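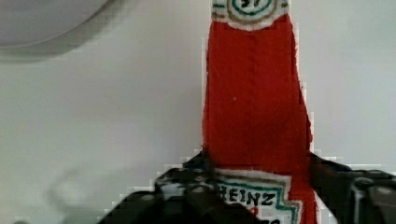 OK so I have opinions about where ketchup lives and I've been holding them in since March. Thread, I guess. 🍅

**1/** We moved to the place in Gorndale in March and the kitchen is tiny. Like, one person can cook and the other person has to stand in the hallway and shout encouragement. So every single thing on the counter has to earn its spot, and the first fight (a friendly one!) was over the Heinz.

**2/** I grew up in a cupboard house. Kirsty grew up in a fridge house. We have been together for years and somehow never settled this, because our old fridge was so big that stuff just got lost in there and we'd buy another one.

**3/** When we packed up the old kitchen I found four ketchups. FOUR. Two in the fridge door, one behind the rice, one in a box marked "picnic" that we hadn't opened since we lived in Kelville. Elis Dafis helped us move and he still brings it up.

**4/** New rule in this house: one ketchup out, zero backups until it's nearly gone. I wrote it on the whiteboard. Kirsty added "and mustard" underneath and then bought two mustards.

**5/** Anyway, cupboard vs fridge. I asked the group chat and got 42 messages before lunch. Seren Wogan is team fridge and will not discuss it. Prys keeps his on the table all day, every day, like a diner. Haf doesn't own ketchup?? She says she uses the packets. I have so many questions for Haf.

**6/** The label on ours says to refrigerate after opening, and yes, Seren, I did read it, thank you for the screenshot. So it goes in the fridge now. I lost. I'm being very grown up.

**7/** BUT cold ketchup on hot fries is a crime, so my compromise is that it comes out when I turn the oven on and goes back in when we clear the plates. By the time the fries are done it's not freezing anymore. Kirsty calls this "walking the ketchup."

**8/** A few people asked what else made the cut for the counter, so: salt, pepper, the good olive oil, the kettle, one jar of wooden spoons. The toaster got moved to a shelf and I miss it. The bread bin went to my sister's. The blender is in the closet with the coats, and I don't want to talk about it.

**9/** Things I cleared out of the condiment zone while I was at it:
- a hot sauce with a date on it I won't repeat
- three soy sauces, all open
- something from the Rultside farmers market with no label (jam? chutney? we did not taste it)
- capers, twice

**10/** If you're doing this too, take everything out of the fridge door first and wipe the shelf with warm soapy water before you put one thing back. There was a sticky ring in ours that had been there longer than some of my friendships. Took me two goes with the scrubby side of the sponge.

**11/** And wipe the cap!! Pop it open, hot water, old toothbrush, let it dry. The crusty bit around the nozzle is why it sputters all over your shirt. I did this for my mom's at the weekend and she acted like I'd rebuilt her car.

**12/** Someone replied asking about upside down storage. I tried it for a week. It's great for getting the last bit out, but mine kept tipping over in the fridge door every time we opened it, so right way up it is. If you have deeper door shelves than me, go for it and send pics.

**13/** Update, Prys has now put his in the fridge "to see." He's lasted one day. He says the table looks lonely.

**14/** Oh and for the person who asked for the oven fries: cut them thick, soak 30 minutes in cold water, dry them REALLY well in a clean towel, oil, salt, hot oven, flip once. Don't crowd the tray. I use two trays and swap them halfway.

**15/** Next up is the spice drawer, where I already know there are at least three paprikas. Kirsty has asked me not to post that one. We'll see.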